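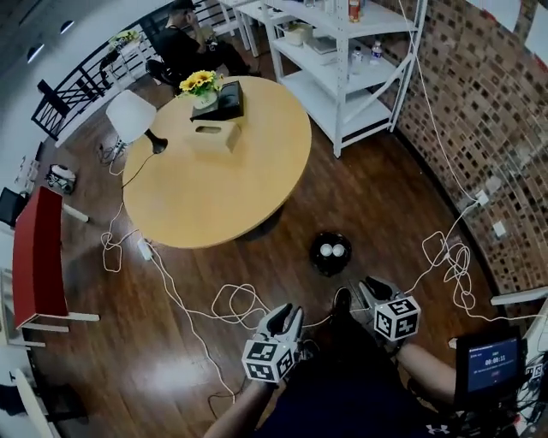

Table lamp

A table lamp is a small lamp made to stand on a table, desk, shelf or chest of drawers, and to be moved when you feel like moving it. I've written a fair few entries for this household encyclopedia and this is the one I kept putting off, mainly because I own too many of them and knew I'd go on a bit.

Parts

You've got a base, a stem or arm, a holder for the bulb, a shade and (unless it runs on batteries) a flex. The base does more work than people give it credit for. My old Murakami has a lovely curved arm and a base that weighs next to nothing, so it goes over if you sneeze near it. The Gevero beside my bed is plain as anything and hasn't budged in years.

Shades

Rounded shades spread the light softly on all sides, while cone shapes push it down on to your book. White shades are the easiest to live with. I did try a dark green one last February - very handsome, and I couldn't see my knitting at all!

Placing

Round tables are awkward for lamps. In the middle you get even light but the flex has to cross the tabletop, so most of us end up with the lamp near the edge and the flex hanging straight down the side. That's fine as long as no one walks through it. Flowers and a box of tissues make good company for a lamp, but keep the vase a little way off, for the water's sake.

Flexes and extension leads

Plan the lead before you plan the lamp. Run it along the wall where you can, and don't put it under a rug. Pekus sells stick-on clips that hold well on skirting boards and rather badly on bare brick.

Bulbs

Check the largest wattage printed on the holder and stay under it. For colour, 3,000 kelvin is a friendly white and suits most sitting rooms. My Nisberg bulb claims 836 lumens, and I find that plenty for reading and a touch fierce for supper - a dimmer helps, if the bulb allows one.

See also: Floor lamp; Lampshade; Side table

Last edited November 20, 2023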